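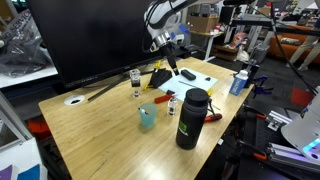 The first quarter of an hour felt like trying to thread a needle in somebody else's coat, one participant told us, and after that she forgot about her hands altogether and was cross when the session came to an end.

We were very pleased to hear it, and we would like to hear it from more people. Delorme is looking for participants for its next run of sessions at Stollstead, beginning in November, and if you have ever wondered how a robot arm learns to pick up a screwdriver, or have simply got a free afternoon and a bit of patience, we would love you to think about joining us.

What Delorme is

Delorme is a small research project run by Grumurden, the automation workshop in Denthorpe. We are building a learning system for a robot arm that works at an ordinary bench, among the sort of things that collect on a bench: screwdrivers, hex keys, bottles, little bits of metal that came off something and have not yet gone back on. The system learns from examples. Somebody steers the arm through a small job from beginning to end, the movement is recorded along with what the cameras see, and the recording goes into the collection. When there are enough recordings of enough different people doing the job in their own different ways, the system can start to have a go by itself.

The collection stands at 388 recordings, and we are fond of them, but far too many were made by members of our own team. We all learned from each other, so we all approach a screwdriver from the same side and we all slow down at the same moment. A system brought up on our habits does well enough until the screwdriver is lying the other way round. Between now and the spring we hope to add nearly 200 more recordings, all of them by people from outside the workshop, and that is where you come in.

What you would be doing

You would spend an afternoon with us at Stollstead, sitting or standing beside the bench (whichever suits you, there is a decent stool), and steering the arm with a handheld controller. The controller takes a little getting used to. You move your hand and the arm follows, and there is a trigger under your forefinger that closes the gripper. Most people overshoot to begin with, then become terribly cautious, and then settle somewhere in the middle without noticing. We leave plenty of time for all this and none of your practice goes into the collection unless you would like it to.

Once you feel ready we read out a job from a card. The jobs are plain ones. Lift the hex key and put it down on the board. Move the small bottle over to the left. Turn the screwdriver so that the handle points towards you. You do the job at whatever speed comes naturally, you tell us when you think it is finished, and we lay the things out differently and go again, or change the card. Between jobs we will ask you to say a few words about what you found awkward, and we write that down too.

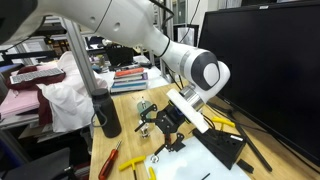
Arm over the workbench, with screwdriver and T-handle hex keys laid out.

Please don't worry about getting it wrong. A dropped bottle is an example of a dropped bottle, and if you pick it up again and carry on, so much the better — the recordings where a person fumbles, thinks about it and finds another way in have taught our system more about recovering from trouble than any number of tidy ones. We would ask only that you don't pretend. If a job seems impossible from where the arm is standing, say so, and we'll mark the card and move along to another.

We are also quite particular about leaving the bench a bit untidy. Visitors do sometimes start straightening things up while they wait for us, which is very kind of them, but do please leave it all where it is. We want the arm to manage among clutter, and the clutter has been thought about more than you would guess from looking at it.

Who we are looking for

Anybody aged eighteen or over. You need no background in engineering or computing, and if you have never been near a robot in your life you are very much the person we have in mind. We would especially like to hear from left-handed people, of whom we have had shamefully few, and from those who work with their hands in other ways: dressmakers, bakers, joiners, gardeners, anyone who has been repairing things for years and no longer thinks about how. People who play the piano have asked us if it helps. We don't know yet.

You should be able to see the bench comfortably, with glasses if you wear them, and to hold a light controller in one hand for a few minutes at a stretch. If you have a tremor or stiff fingers, or tire easily, please do not rule yourself out on that account. Write to us first and we'll talk over how the session might be arranged, with longer rests or shorter jobs, and there is a second controller which rests on the table and needs hardly any grip at all.

We are sorry to say that we can't take people who have worked for Grumurden, or who live with somebody who does. It would rather defeat the object.

Practical matters

Sessions start at 2 in the afternoon and finish by half past four, with a proper break for tea in the middle. We take one participant at a time so that nobody is watched by a queue. You may come for a single session or for several, and those who come back often find the second one a good deal more fun than the first, though there is no obligation at all.

We pay £30 for each session, by bank transfer, normally within a fortnight. Bus fares within Denthorpe and the nearer villages are paid on top if you keep your ticket. If you need to stop early, for any reason or for none, you will still be paid for the whole session.

Stollstead is at the far end of the old goods yard, past the tyre place, through the green gate. The bench is on the ground floor and there is level access from the yard. Parking is free but the spaces by the gate belong to our neighbours, who are patient people and we should like to keep them that way, so please go on round to the back.

Wear whatever you like, but avoid very loose sleeves and leave dangling bracelets at home. Long hair should be tied back. One of us sits beside you for the whole of the session with a stop button within reach, and you will have a stop button of your own, which you are welcome to press as often as you please. The arm is set to move slowly during sessions and we ask you to keep your free hand off the table while it is switched on.

What happens to the recordings

We keep the movement of the arm, the pictures from the bench cameras, and the notes we make when you tell us what was awkward. The bench cameras look down at the table and are meant to take in the work, but a hand or a sleeve, or somebody passing in the background, can find its way in. We go through every recording afterwards and blur any faces before it joins the collection. Your name is kept on a separate sheet with your payment details and is never attached to a recording.

You will be given a consent form to read at home beforehand, and you can ask us about any part of it. You may withdraw your recordings at any time up to the point where the collection is closed in the spring. After that they will already have gone into the training of the system and we cannot pick them out again, so please think it over before signing.

How to put your name forward

Send a few lines to the Delorme desk at Grumurden, by post or through the contact page, or drop a note in at the Denthorpe office. Tell us which hand you write with, what sort of work or hobbies you do, roughly which afternoons are good for you, and whether there is anything we should know to make you comfortable. A paragraph is plenty. We have had letters of several pages and enjoyed them very much, but it makes no difference to your chances.

We answer everybody. Places are offered with an eye to getting a good mixture of people, so you may hear from us quickly or you may wait a few weeks, and if the November sessions are full we will ask if we can keep your note for the ones after. If you aren't sure, you are welcome to come and look round before deciding, have a turn with the controller, and go home again with no more said about it.

The tea is good and there are usually biscuits. Do mention allergies when you write.

More from Grumurden
Left-handed participants wanted for Delorme
Bench technician, part time, Stollstead
What we changed after the first round of sessions
Reading your consent form: common questions
Getting to Stollstead by bus from Denthorpe
Old hand tools gratefully received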